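# Cleaning and reshaping artificial stems before arranging

This procedure covers artificial foliage and flowers that have been stored flat or boxed: ivy-type vines, single roses, and mixed sprays. It assumes fabric or plastic leaves on bendable stems. It does not cover paper flowers, wax-coated flowers, or anything with glued-on glitter.

## Materials

- Soft makeup brush or clean 1-inch paintbrush
- Microfiber cloths, two
- Bowl holding at least 1000 ml of lukewarm water
- Mild dish soap, 4 drops per bowl
- Hair dryer with a cool setting
- Floral tape, green
- Wire cutters (only if you plan to shorten stems)

## 1. Sort by material

Separate fabric parts from plastic parts before any water is involved. A single stem often has both, and in that case treat the leaves according to the more delicate one.

Test the dye. Dampen a corner of white cloth and press it for ten seconds against the underside of a leaf or an inner petal. If color transfers, that stem gets dry brushing only. Reds are the usual problem. In my last batch the red roses from Sellevov bled and the ones from Marinho did not.

## 2. Untangle the vines

Work from the thick end outward. Hold the main stem just above the lowest joint and free one branch at a time, following it to its tip before you move to the next.

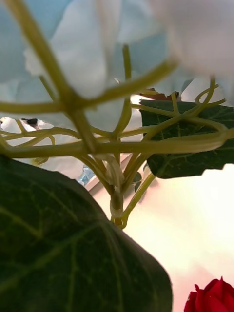 Joints are the weak point on most vines. Several branches are usually pushed into one short socket, and a sideways pull will take them out together. Support the joint with your thumb whenever you move a branch. Look out for tendrils too: a curling one like the small hooked loop on the right catches on its neighbors and should be lifted over them, never dragged through. Where thin branches cross and form a lattice, decide whether you want to keep the crossing. A vine meant to hang from a shelf looks better with some of it left in.

If a branch does come out of its socket, push it back in dry and wrap the joint with two turns of floral tape. Hot glue also works but leaves a visible bead.

## 3. Remove dust

Brush each leaf from the stem toward the tip, following the veins. Fabric petals are brushed from the center of the bloom out, with the flower held upside down.

For plastic leaves and colorfast fabric:

1. Dip the cloth in soapy water and wring it until it no longer drips.
2. Wipe the top of the leaf, then the underside.
3. Repeat with a second cloth and plain water.
4. Hang the stem head down until dry – overnight is enough for most fabric.

Do not soak blooms. Water gets into the base of the flower head and the wire inside can rust.
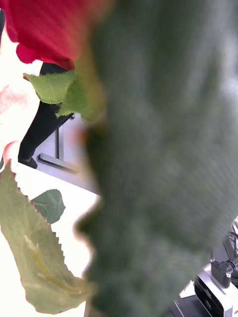 Drying can be sped up with the hair dryer on cool, held 21 inches away. Warm air relaxes fabric petals and is useful later, but on damp material it sets whatever crease is already there.

## 4. Reshape

Once everything is dry, switch to low heat. Warm a petal or leaf for a few seconds, shape it between two fingers, and hold until cool. Flatten leaves first and blooms last.

Frayed sepals can be trimmed with nail scissors, one thread at a time. Leave serrated leaf edges alone; trimming one tooth means trimming all of them.

Bend stems in soft curves over a finger. A sharp bend stays visible and weakens the wire. Clementina Torres, who checked this page, prefers to bend over a broom handle for long stems – the curve comes out more even.

## 5. Store

Stand stems upright in a tall box if you have the height. If not, lay vines in first and roses on top, with tissue between layers. Keep the box away from windows.

Write the material and the result of the dye test on the lid. I use the Sosley box numbers, so the bleeding roses are in 819.

Last revised in May: added the note on tape.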